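Cor De Bruijn
@cordebruijn
May 17, 2021

Every few months somebody at work asks me if the machines can do the dishes yet, because I once fixed the conveyor and am now the robot guy. So I'm putting my answer in one place and will link to it until I retire.

1/ Short version: no. Longer version: they can do one dish, on a good day, if you hand it to them the right way up.

2/ I've been in commercial kitchens most of my life and I have now sat through 7 demos of things that were going to empty my dishwasher. The best of them emptied the top rack. It took 54 minutes. The rack had mugs on it. It did a nice job with the mugs.

3/ The sales rep said it would get faster. I said so would the new kid, and the new kid also takes out the trash.

4/ What machines are already great at: the same thing, in the same spot, forever. We have a Clodetti portioner that drops 220 scoops of dough before lunch and has never once asked me about its schedule. I love it. If you move the tray two inches it puts the dough on the floor with total confidence.

5/ Homes are all "moved the tray two inches." My kitchen drawer has a potato masher in it that jams the drawer about every third pull. I open it with a butter knife and a little shake to the left. Good luck writing that down for anybody, let alone a motor.

6/ Laundry. People always bring up laundry. Folding a towel, sure, I've seen it done, slowly, with the towel laid out flat by a human being first. Fitted sheets I can't do either so I'm leaving those out of it.

7/ Vacuums I'll give you. The little round ones work. Ours is a Steltis and it cleans the hallway beautifully and then goes under the couch to die. I would call that 80 percent of a teenager.

8/ My sister-in-law Ans Van Rooij runs the floor at a fruit packing place and she's tougher on this than I am. Their line sorts by size and color faster than you can look at it. Then it gets to the part where you put the soft ones in the box and there's a row of people standing there, same as when she started.

9/ I asked her what a machine would have to do before she'd believe it. She said pick up a strawberry, put it down, and have me still want to eat it. That's her whole test. She's had it in place of an opinion since February.

10/ It's a better test than it sounds. A strawberry is wet or dry, fat or pointy, firm on one side and jam on the other, and it's got that leafy hat you're supposed to hold it by, except when the hat comes off in your hand. You and I fix all that in half a second while talking about something else.

11/ Squeeze too hard, jam. Too light, it rolls off under the fridge, where it joins the others. And nobody's strawberry is the same as the last one, so you can't just look up the number.
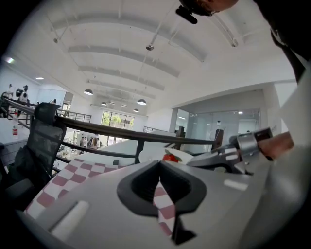 12/ Then there's the part after the picking up. Suppose you've got the berry. Now it has to go somewhere, and the somewhere is a bowl that's already full, or a kid's hand, or the cutting board next to the knife. Chores don't come one at a time. "Clear the table" is maybe thirty small decisions, and one of them is whether your husband is done with that coffee.

13/ (He is never done with that coffee.)

14/ Somebody in my replies already brought up the Margaritis arm, the one with a price of $3214 if you believe the flyer. I've read the flyer. It lifts a can. I have a shelf that holds up cans all day long and it came with the apartment.

15/ I'm not against any of it, by the way. My knees would vote for a robot tomorrow. If one shows up that can scrape a sheet pan and knows which drawer the good tongs live in, I'll train it myself and give it Sundays off.

16/ But when I'm asked "yet," I think of Ans and her berry. Gentle and quick and not fussy about what it gets handed. We pay people close to nothing for that and then act amazed when it's hard to build.

17/ Several people asking what we use for the sheet pans now. A guy named me and a plastic scraper. Soak them first.

18/ Muting this for a while, the dishwasher just beeped.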